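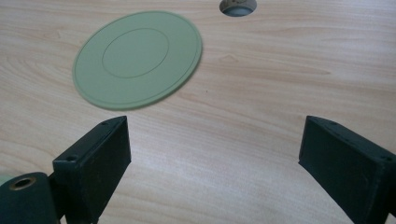 The Return of the Slow Braise

For much of the past decade, the braised joint was regarded as a dish for institutions and for Sunday afternoons. At Flanetti, the cookery school directed by Natalia Pacheco, it now fills the largest class of the spring term, with 338 places taken up by the middle of May.

The course begins with inexpensive cuts. Students are taught to salt shin of beef the evening before, to brown it in small batches and to add no more liquid than will reach halfway up the meat. The lid stays on until the final half hour.

"People come to us having been told that a braise looks after itself," says Ms Pacheco. "It needs very little attention, but it does need some - chiefly at the beginning."

Her colleague Védís Kragh teaches the sessions on vegetables. Fennel, celery hearts and whole carrots are cooked in butter and a little stock, then left to stand in the pan before serving. Her braised fennel with orange peel is the recipe most often requested by former students.

The school's library holds 353 handwritten household recipe books, the oldest of them dated 1614. Tsion Ayele, who is preparing a catalogue, notes that early instructions seldom give a cooking time. One entry for mutton with barley asks only that the pot be kept "at a murmur" until supper.

The autumn course consists of 11 evening classes. Applications open at the end of May.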